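Right arm stops over the last bin and won't let go, left arm is fine
Posted in: Small cells and benchtop arms
Asked by papertrail_deb
Viewed 3,874 times

Hi all, long post, sorry in advance. I look after a little two-arm sorting cell at work (it's at our Hoscombe building, if anybody local is reading and feels like dropping in with a hex key!). Both arms are bolted to the same aluminum rail along the front of the table, there's a row of three trays at the back, and the job is to pick toy bricks off the cloth and put them away by color. Red in the black tray, orange in the white one, green in the yellow one. Kid stuff, and it ran great for weeks.

Then I re-routed the cables on the right arm. The old cable was getting pinched at the elbow, so I put on a new one and gave it what I thought was a nice generous loop. Ever since, the right arm does this thing where it goes out to the yellow tray, gets down over it, and just sits there with the fingers closed. No fault on the screen for a good while, then I get a timeout on the gripper and the whole cell goes into hold. If I jog it back toward the middle of the table by hand and hit open, it opens perfectly. Every time! I've had it open and close in the middle of the cloth all through my lunch break and it never missed once.

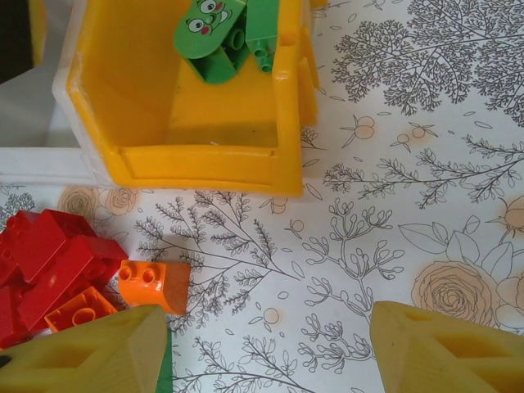
So my first thought was the fingers. They're printed ones, we swapped to that style last year, and I wondered whether one of them was rubbing or had worked loose on its screws. I took both off, cleaned them, put them back, checked that they close evenly on a brick. They do. I also swapped the left and right grippers between the arms, and the trouble stayed with the right arm, so I'm fairly sure the gripper itself is okay.

Things I've already tried:
Restarting everything, including pulling the plug and waiting.
Re-homing both arms.
Slowing the right arm down to half speed. It still hangs, only later.
Sending it to the white tray instead. That works most of the time but I've had it hang there 2 times.
Running the left arm alone. Happy as anything.

The controller is a Bunnag and the logging on it isn't great, all I get is "no reply from gripper" and then the hold. The count since I last cleared it was 1,366 cycles when this started, if that matters to anybody. I really don't want to order parts until I know what I'm ordering. Is it the new cable? The little board under the arm? Did I mess up the setup somewhere when I had it apart? I'm handy enough but I'm the person who got given the cell because I once fixed the label printer, so please use small words.

Somkiat Khamphan

Hi Deb, it's the cable, or I'll be very surprised. You've pretty much found it yourself: it works close in and fails when the arm is stretched out. A bad gripper fails everywhere. A bad setting fails everywhere too. Something that fails only at full reach is getting pulled.

I run a pair set up a lot like yours and I did exactly this to myself the first time I changed a cable. I made a big pretty loop up by the wrist and left nothing at the elbow. The arm reaches out, the elbow opens up, and all the slack you were so proud of is in the wrong place. So the plug at the wrist gets a tug. It doesn't have to come out, it only has to lift a hair on one side and the gripper stops answering.

Do this with the power off. Move the right arm by hand, slowly, out to the far corner of the yellow tray, and hold it there. Now run a finger along the cable from the wrist to the base. You're feeling for the stretch that goes tight like a guitar string. Then do it again with the wrist turned all the way each direction, and that second one matters more than people think, my cable was fine until the wrist rolled over.
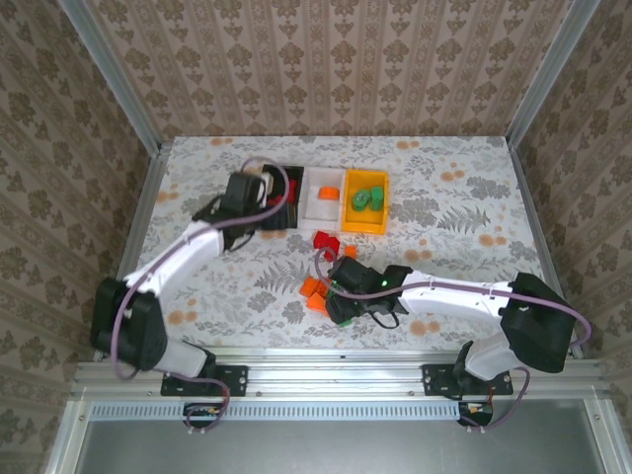
When you've found the tight spot, cut the ties (all of them, don't try to cheat by sliding one along) and start again from the gripper end. Fix the cable down right behind the plug so the plug itself never feels a pull. Leave a loop over the wrist, a smaller one at the elbow on the outside of the bend, and then bring it down to the base. I use hook-and-loop straps until I'm happy and only then put ties on, and I don't pull the ties tight, you want to be able to wiggle the cable under them.

Have a look at the other end too. The small board hanging below the mount has its own plug, and if that board swings when the arm moves then the plug is working back and forth all day long. I stuck mine down with a bit of foam tape. Check the left one while you're under there, even if it's behaving.

And watch the loop doesn't get so big that it comes down in front of the fingers and catches on a tray wall. I've fished a cable out of a tray. It took the tray with it.

If it still hangs after all that, swap the left cable onto the right arm before you buy anything. If the trouble follows the cable, you have a bad cable, and new ones can be bad straight out of the bag.

gearloose

Probably firmware. Update the Bunnag and see. Mine had a no reply error and the update cured it, no idea what they changed. Also you could raise the timeout to 1,000 and it'll stop complaining.

papertrail_deb

Thank you both! Somkiat, you called it. I did the power-off thing this morning and with the arm stretched out to the far tray the cable was tight from the elbow right up to the wrist, and when I rolled the wrist I could feel the plug shift. I felt like such a dope. I'd put a lovely loop at the top, same as you.

I've re-strapped it the way you said, fixed down behind the plug, little loop on the outside of the elbow, and foam tape under both boards. I also found that one of my old ties had bitten a dent into the new cable, so I've ordered a spare from Vasgate to have on the shelf. I'm leaving the timeout alone for now, gearloose, because I'd like it to yell at me if this comes back, but I'll ask about the firmware.

I dumped the bricks back out on the cloth and started a full run with both arms. The right one has been going out to the far tray and letting go like it's supposed to. I'm going to let it go all afternoon and keep walking past it.
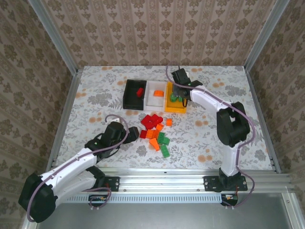
Isen wants to know if you cleared the hold log before you started that run. On the Bunnag the old timeouts stay in the list and new ones just get added underneath, so you can't tell an old one from a new one unless you wiped it or wrote the number down. Also check the straps again after the first day, the hook-and-loop kind creeps a little toward the wrist when the arm is busy, and a pen mark on the cable at the edge of each strap will show you if it's moved.

papertrail_deb

Ugh, no, I didn't clear it. Stopping it now to do that, and I'll put the pen marks on while I'm there.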